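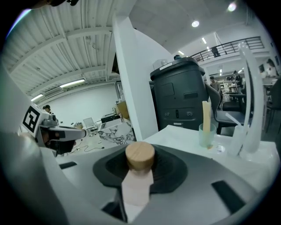

Skerkex Hand-Held Gripper, Club Kit
Sold by Homex to schools, colleges and student teams

Product code: 1044
Stock: ships from October

The Skerkex is a gripper you hold and work yourself. Students carry out a task with it, the recording is saved, and the team then tries to get a robot arm to copy them. The maker says a class can have a trained arm "within an afternoon". We sell the kit and we don't believe that. The team that borrowed our demo set for the Garba student challenge needed most of a term, and their arm still struggled with small round parts.

What you get
Two grippers, left and right
Marker plates, ready printed
Spare rubber pads
Recording software, one licence per club
Printed guide (thin)

Mass of one gripper: 206 g, according to the maker. Ours came out heavier once the cable was on.

Recording space: around 2000 clips before the card is full. Whether your club needs that many is another matter. Zoltwood, who write the software, suggest as many as you can manage, which is easy advice to give. Start with one short task and see if the arm learns anything at all.

Before you order
The software runs on Windows only. "Suitable for all ages" is on the box, but we would not give it to anyone under secondary age. You will also need your own arm, and the kit fits 3 models at present. Check the list, as adaptors have been promised for a long while and we have yet to receive one.

Returns accepted if the pads are unused. Clubs may ask for the demo set on loan first, and we'd suggest doing so.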